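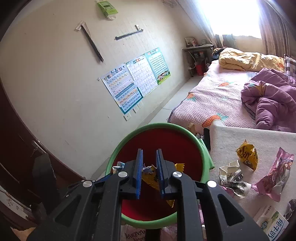

Founding Day on the island: what to expect this year

Clultdale's Founding Day is almost here again, and if you have never been on the island for it, this is a great year to start! The holiday marks the day the first town charter was read out on the harbor steps at Mengal, and it is still the one date when every shop, school and ferry office closes at noon. People who moved to the mainland decades ago come home for it. The population of Mengal is 955 on a normal day, and last year the ferry company sold 2,000 tickets for the holiday crossing.

The day begins at 11 in the morning with the reading of the charter. It is read in full, old spelling and all, and it takes a good while, so bring a hat. The school band plays after that, then the flag goes up at the customs house. Blue over white with the heron in the middle – you will see it on boats, bicycles and quite a few dogs.

After the reading, everyone walks up the hill road to Wunemska, the old village above the bay. The walk takes 90 minutes at an easy pace, and there is water at the halfway chapel. The road was patched in April, so strollers should have a much smoother ride than last time. At the top come the long tables, and on the long tables comes the food: smoked mackerel, barley bread, pickled beets, and the honey cake that only gets baked for this holiday. Every family makes it a little differently and will happily tell you why theirs is the right way. Try as many as you can!

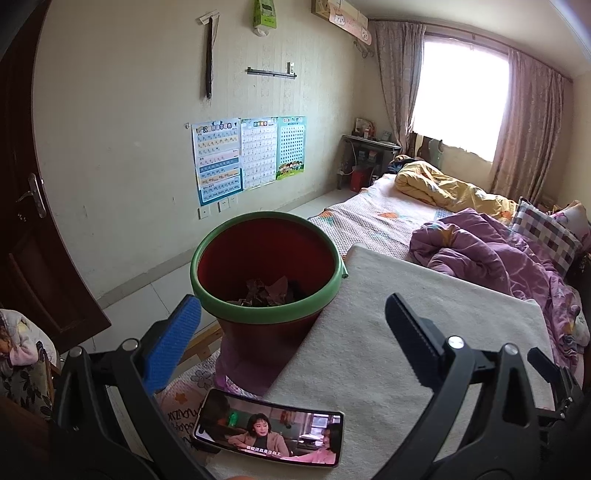

One reader wrote in to say that the cake should never have raisins in it, that her grandmother in Wunemska used dried plums and nothing else, and that the raisins came over with the mainland bakeries. She also asked us to remind people that the first slice goes to the oldest person at the table, a custom she feels has been slipping. Consider it passed along – and we would love to see the plum recipe.

In the evening the party moves back down to the water for the Stumano, the lantern row. Boats go out without engines, one lantern each, and circle the harbor rock before coming in. The singing starts on the shore and the rowers answer from the water. You don't need to know the words, as the chorus is short and you will have it by the second verse.

Parking at the harbor closes early, so use the field behind the school. The last ferry leaves after the lanterns are in. Dress in layers, the wind picks up after dark.

Posted 2024-05-07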